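Fixing False Grasp Reports on a Tabletop Arm

November 3, 2018
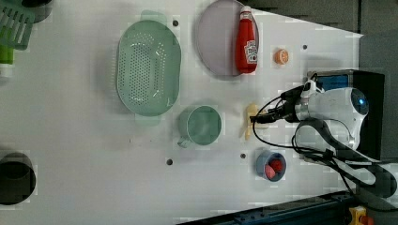

A false grasp report is when the controller says the gripper has an object and the gripper has nothing, or has only a corner of it. The arm lifts, moves to the drop point, opens, and logs a success. On the kitchen sorting task at our Okwood bench we logged 1460 picks before the mismatch between the log and the table was large enough to look into. A manual check of the last block of runs turned up 29 picks marked as good where the object had never left its start position.

The steps that follow are the ones we used to find the cause and correct it. They apply to any two-finger gripper that decides "object held" from finger position and motor current. Menu names are from the Sterkport controller and will differ on other systems.

Before you start

Put the arm in manual mode and set the speed limit to its lowest value. Keep the stop button within reach of whoever is at the table. Two of the checks need a hand near the fingers, and for those the gripper supply must be off at the switch. Pausing the program is not enough. A paused gripper on this controller holds its last force command and can close again when the pause clears.

Step 1. Separate the log from the motion

Run a single pick with nothing under the gripper. Let the fingers close fully and read the grasp flag. It should be false. Repeat ten times. If the flag is true even once, the fault is in the detection settings or the zero position, and you can leave the camera alone for now.

Ours came back true on 4 of the ten.

Step 2. Check the finger zero

Open the gripper page and command a full close at low force. Read the reported width. With the fingers touching, it should be 0.0 mm. If it reads anything else, write the number down before you re-zero. You will want it in step 4.

The zero drifts when the fingertips are changed. New pads are thicker than worn ones, so the fingers meet earlier than the controller expects, and the controller takes the early stop for an object. Our pads had been replaced in September and the zero had not been set again. The offset was 1.9 mm.

Step 3. Re-zero

a. Remove any object from between the fingers and wipe the pads.
b. Close at low force and wait for the current reading to settle.
c. Select Set Zero and confirm.
d. Open fully, close again, and check that the width reads 0.0.
e. Save to the controller. Settings held only in the session are lost at power-off.

Step 4. Set the minimum width

The detection rule has two parts: the fingers have stopped, and the width is above a threshold. The factory threshold is 1.0 mm. Any offset larger than that defeats it, as ours did. Raise the threshold to just under the narrowest grasp you expect. Measure the parts with a caliper across the faces the fingers will touch. Our narrowest part is 19 mm at the grip point. We set the threshold to 15 mm, which leaves room for soft parts that compress.

If your set includes flat items such as a spatula handle, one threshold will not serve. Store a value per object and have the pick routine load it.

Step 5. Add a second check after lift

Width at closing tells you nothing about a part that slips on the way up. Read the width again when the arm reaches travel height, and once more just before release. If it falls below the threshold at either point, stop the arm, clear the flag, and log a drop. Do not let the routine retry by itself at this stage. A dropped part can land against a bowl or on the rim of a plate, and the stored pick height will be wrong for it.

Step 6. Check the cable

Move the arm by hand through its full range with the power off and watch the cable loops. A loop that tightens at one end of the travel can pull on the gripper connector and cause a short dropout in the width signal. Our controller fills a dropout with the last good value, so a lost part still reads as held. Leave enough slack for the farthest reach and keep it off the table rail.

Step 7. Retest

Repeat the empty close from step 1. Then run picks on each object and compare the log with the table after every one. We got no true flags on an empty close and no mismatches in the retest block. Add the zero check to the pad replacement sheet.

COMMENTS (4)

bench_rat
Same fault on a Bilport gripper. There the width is stored in counts, so convert before you set the threshold. I set 15 and it did nothing.

mlo77
Does step 5 slow the cycle much?

Author
No. The width is polled anyway, and the arm already settles at travel height. The extra read does not show in our cycle times.

tworail
We use the Hsieh pads, which are softer. Zero them at the same force you use for picking or the reading will be off again.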